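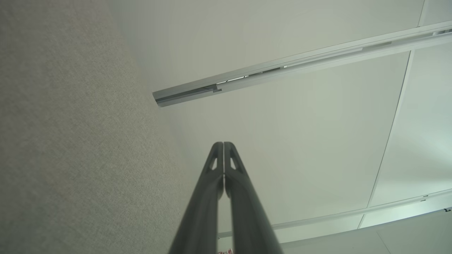 Plurnstead Camera Notes | Nov 20, 2020 | Filed under: Exposure, Opinion

The single white histogram should be retired as the default on every camera sold to people who shoot raw. My case is narrow and concerns colour.

A luminance histogram is a weighted sum. In the usual arrangement green counts for most of it, red for much less and blue for very little. The weights follow the eye's sensitivity, so the graph is a fair guide to how bright a picture will look. As a guide to whether a channel has run out of room it is poor. A strongly coloured subject can push red to its ceiling while the weighted figure sits comfortably in the middle of the graph. The photographer sees a hump well clear of the right-hand edge, concludes that there is space left, and opens up another third of a stop.

Over the spring I went through 2,486 of my own files, all from the same Baysal body, and compared the luminance graph shown on the camera with the channel values in the finished JPEG. I was looking for frames where the graph showed clear space on the right and at least one channel had clipped over an area large enough to matter. The subjects were what you would expect: poppies, tail lights, stage lighting, a great many brick walls at sunset. In nearly all of them the channel at fault was red. I had judged most of these exposures sound when I took them, and had gone on to blame the lens or the converter for the flat, poster-like patches that resulted.

The usual defence is that the blinking highlight warning deals with this. On some cameras it does. On the Baysal it is driven by the same weighted value as the graph, so it shares the same blind spot. The manual does not say so. I had to establish it with a red card and a lamp, stepping the exposure until the warning came on, by which time the red channel had been flat for over a stop. 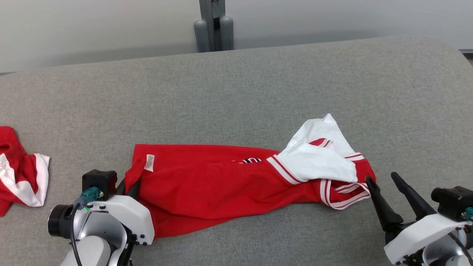
One reader wrote in March to say that all of this is beside the point for raw shooters, because the camera's graph is computed from the JPEG preview and the raw file nearly always holds more. The channel histograms come from the same preview, the letter went on, and are wrong in the same way, so why trade one bad instrument for three?

The first half of that is correct. The preview has white balance and a tone curve applied, and under tungsten light in particular the red shown may be far from the red recorded. I don't accept the second half. Three graphs drawn from the preview are still a better warning than one, as they tell you which channel to worry about. You can then decide whether to trust the raw headroom or bracket. A single graph gives you nothing to decide with.
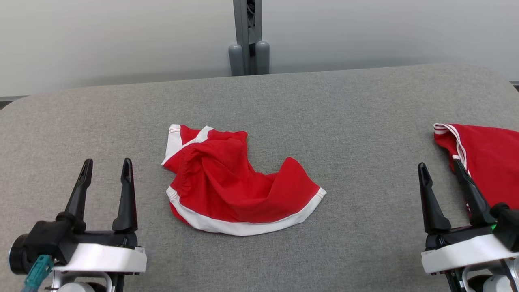
Converters make the matter worse in their own way. Gredix opens with the luminance graph and keeps the channel view behind a small menu, and it resets to luminance after each update. Its automatic exposure button uses the weighted value too. Give it a red garment trimmed with white bands, lying crumpled on grey cloth in front of an off-white wall, and it has the grey, the wall and the bands to steer by; the folds in the red are what is at risk, and they contribute least to the sum. Pull the saturation up afterwards and the creases go first. Clenberg, which is slower and uglier, shows all three channels from the start, and I have moved my printing work to it for that reason alone.

There are costs. Three overlaid graphs on a small screen are hard to read in sunlight. Newcomers find them confusing, and a camera maker is entitled to care about newcomers. I would accept a compromise in which the graph stays white until any channel has clipped over a set share of the frame, and then splits. The share should be adjustable. I would set mine at 5 per cent for general work and lower for flowers.

Until then, the practical course is dull. Turn on the channel display if your camera has one. Lower the saturation and contrast of the preview, which brings its graph closer to the raw data at the price of a drab picture on the back screen. With a saturated red subject, take a second frame two thirds of a stop down and delete whichever you don't need. I now do this for every red subject, and my storage has grown very little as a result.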